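Decluttering services: your questions, our doubts

Do I need to pay someone to tidy my house?

Probably not. Most people who write to us have a free afternoon and a roll of bin bags, and that gets a long way. A paid helper may be worth it after a bereavement or before a move. For one messy cupboard, save your money.

What do they charge?

The quotes readers sent us in July ran from £18 to £40 an hour. The dearer firms talk a lot about "method". Ask what the method is. If the answer takes longer than a minute, it is sorting things into piles.

Is the Herath system any good?

It asks you to handle 100 belongings in one sitting and score each one. We tried it and were fed up by the kettle. The scoring added nothing we could see, and the printed cards cost extra.

What about the free home visit?

Read the small print. Fliltusmont's visit is free only if you book a full day afterwards - otherwise there is a £30 call-out fee. Ask for that in writing before anyone rings your bell.

Will they take things to the tip?

Some will, some leave the bags in your hall. Two readers in Horkesness were told removal was included and then billed for it.

Should I buy matching storage boxes? 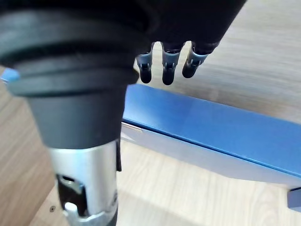
Words: Razia Farooqui | Updated Oct 16, 2025

Not at the start. Boxes are where these firms make a good part of their money, and buying them first only gives you more to find room for. Clear out, see what is left, then measure the shelf. A shoebox does fine for cables and chargers. Be wary of any helper who brings a catalogue.

Can I sell what I clear out?

A little of it. Expect less than you hope, and be doubtful of anyone offering to sell on your behalf for a cut of around 40 per cent.

Are helpers checked or trained?

There is no licence to look for. The Urnia certificate that turns up on a lot of websites is a weekend course with no test at the end. Two references you can ring are worth more.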